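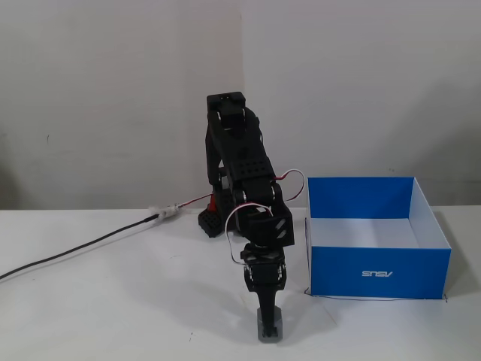 O braço Ivdale montado, com a peça cinza na ponta da garra e a caixa azul ao lado.

Kit de braço robótico Ivdale: montagem e primeiros meses de uso
Por Hiyori Arai, 23/12/18

Comprei o kit Ivdale em setembro para montar na mesa branca da oficina compartilhada onde trabalho. Queria um braço pequeno para tarefas repetitivas de pegar e soltar, que ocupasse pouco espaço e pudesse ser consertado com peças comuns. Paguei 265 euros, com frete. Fonte e placa de controle vieram junto. O computador é por conta do comprador.

Montagem

O kit chega em sacos numerados, com os suportes pretos perfurados separados dos servos. O manual é um PDF em inglês, com desenhos bons até a parte do cotovelo e fracos dali em diante. Montei a base e o braço superior em uma noite. O antebraço e o punho levaram outras 2 noites, a maior parte do tempo gasta com os discos metálicos dos servos. Eles precisam entrar com o servo na posição central e o manual só avisa isso depois do aperto final. Desmontei o punho inteiro por causa desse aviso fora de lugar.

Os parafusos são de boa qualidade e sobraram alguns de cada tamanho. A chave que vem no kit é ruim. Usei a minha desde o primeiro saco.

Os furos dos suportes são regulares e alinhados. Dá para mudar a posição do antebraço sem furar nada, e foi o que fiz depois da primeira semana, porque a garra batia na base quando o braço dobrava para trás.

Fiação

É o ponto fraco. Os cabos dos servos são compridos demais em alguns trechos e ficam em laços para fora do braço. Não há canaleta nem presilhas no kit. Presos muito rente, limitam o giro do punho. Deixei as voltas soltas e ajustei os limites de movimento no programa. Quem for usar o braço perto de outros objetos deve contar com esse espaço extra dos dois lados.

O cabo de alimentação também merece cuidado. O fio que sai da base é fino, e o cabo preto que vem até ele é grosso e pesado, então qualquer puxão vai direto para a emenda. Recomendo prender o cabo grosso à mesa antes de ligar o braço pela primeira vez.

Programa

A instalação foi simples. A tela de calibração mostra cada junta com um controle deslizante, e as posições são gravadas em sequência. Não é preciso programar para fazer uma rotina básica. Para quem quer mais, existe uma biblioteca em Python, documentada pela metade. İlker Bayram, que divide a bancada comigo, escreveu um script que repete a sequência e anota as falhas. Eu uso o dele até hoje.

Uso

A tarefa que escolhi foi pegar uma peça impressa em 3D e soltá-la em uma caixa de papelão aberta. A peça é cinza, de cantos chanfrados, com uma abertura quadrada na frente e uma nervura em relevo em cima.

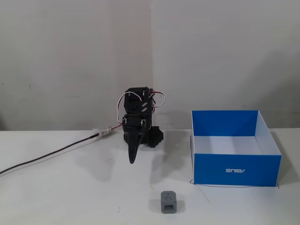

A garra acima da mesa e a peça cinza em primeiro plano, à frente da caixa ASUS.

A garra tem formato afunilado e a ponta é arredondada. Com a peça alinhada, segura bem. Com a peça girada, os chanfros escorregam e ela sai de lado. Colei uma tira de borracha fina por dentro para um teste e melhorou bastante, mas a tira soltou em poucos dias e voltei à garra como veio de fábrica.

A repetição é aceitável para o preço. Depois de 4.000 ciclos, o servo do ombro começou a apresentar folga, e a altura de chegada à mesa passou a variar. Troquei o servo por um igual, vendido avulso pela Brusgate, e recalibrei. Os demais continuam os originais.

O braço faz barulho. Em uma sala com outras pessoas, incomoda. Também esquenta no punho quando fica muito tempo parado segurando peso, e por isso incluí uma pausa em posição de repouso a cada sequência.

Assistência

Escrevi duas vezes ao suporte. A primeira resposta veio em 5 dias e resolveu a dúvida sobre a calibração. A segunda, sobre cabos mais curtos, dizia que a loja não os vende.

Prós: suportes bem feitos, servos fáceis de trocar, calibração clara.
Contras: fiação sem organização, manual incompleto no punho, garra ruim para peças chanfradas, ruído.

Recomendo para quem já montou algum kit com servos e aceita refazer uma etapa ou outra. Para uma primeira montagem, eu esperaria uma revisão do manual.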